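Plandero Outdoor Driving Sessions: Gallery

Plandero teaches mobile robots to cross public spaces by recording the choices of a human driver. Each route is first driven by remote control, and the recorded drives are then used to train the robot to steer for itself. The gallery is maintained by Vira Levchenko, who leads the outdoor programme.

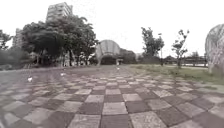
Chequered plaza, looking towards the domed structure, under an overcast sky.

The plaza route forms part of the August set, which comprises 200 drives and 3572 separate steering commands. Drivers work from the live view alone and are asked to keep a steady pace on open paving. Small objects on the ground, such as the white ones visible on these tiles, are to be passed with a clear margin on either side.

Oona Pitkänen is responsible for driver training. New drivers complete 15 practice runs at the Gellovach yard before they are admitted to a public route. Drives in which the operator stops to correct a mistake are retained and marked as such, as the corrections are of use in training.

Drives from the Alar route are being reviewed and will be added to this page when that work is complete. Requests to reproduce material from the gallery should be addressed to the Plandero programme office, quoting reference 2251.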